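# A morning with the Clatura hand grippers

*2023-04-25*

I had been meaning to go to the Civholm open day for a couple of years, and this time I finally got myself organised, packed a sandwich and went. I'm glad I did! The invitation promised a chance to try the Clatura, a gripper you hold in your own hand and carry about while you do ordinary household jobs, so that a robot can later learn from the recordings. I run a small repair workshop and have handled a great many grabbers, pliers and tongs over the years, so I went along chiefly as somebody who cares how a tool sits in the hand.

You get 20 minutes each, with a short talk beforehand. The talk was a bit heavy for me (there was a good deal about a planning program called Naletent, and I confess I drifted off and thought about lunch) but the people giving it were patient with questions, even the silly ones.

Now, the gripper itself. It is bulkier than I expected, and my wrist knew about it by the end. The two black fingers are ribbed on the inside and bend in to meet at the tip, and that shape is the best thing about it. I picked up a hair slide, a lipstick and a folded cloth without much bother. Coins were hopeless. I tried 17 times to get one off a smooth tabletop and managed it twice, and I was rather proud of those two. The squeeze is light and even, though people with small hands may find it a stretch. My neighbour in the queue certainly did.

What I liked most was that they had set up proper furniture to work at. There was a kitchen corner, a desk, and a cream dressing table with carved roses round its oval mirror, the sort my aunt would have adored. Small things lying about on a real tabletop tell you far more about a gripper than a row of neat blocks.

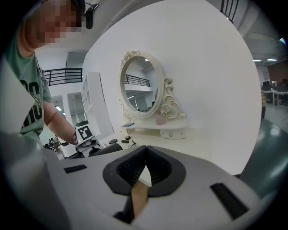
My other grumble is the price. The pair costs 400 for a week's hire, with a deposit of 50 on top, and for that I would want a padded handle and a decent carrying case. A thicker printed guide would be welcome too, as mine ran to a single folded sheet and skipped the part about cleaning the fingers.

Still, four stars from me, and five for the day out. The tea was good, the Bárány bakery van was parked outside (do have the poppy seed roll), and there was plenty of room to sit down between turns. They plan another open day in September, when a lighter version should be ready to try, and I have already put my name down.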